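Ticket 3723: Grinden online shop, wrong delivery charge
Status: reopened by customer

Your last reply says the fault is fixed. I have my doubts. I ordered the pink bowl again on Saturday and the Nivasthorpe depot still charged me the Masson rate for bulky goods.
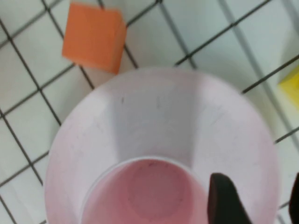

Attached 1: the bowl, from above

Steps tried so far: cleared the basket, changed browser, entered the postcode with and without the space. Same charge each time. Your help page says anything under 300 goes as a small parcel, yet the checkout puts mine down as 485. Where does that number come from?
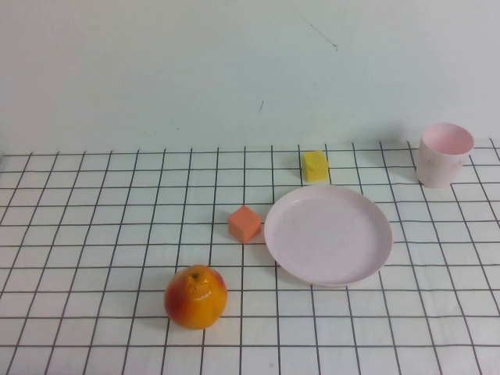 I was also told that Hustano had "refreshed the price table". That was 6 days ago and the total hasn't moved by a penny. Please don't close this again until someone has put a test order through.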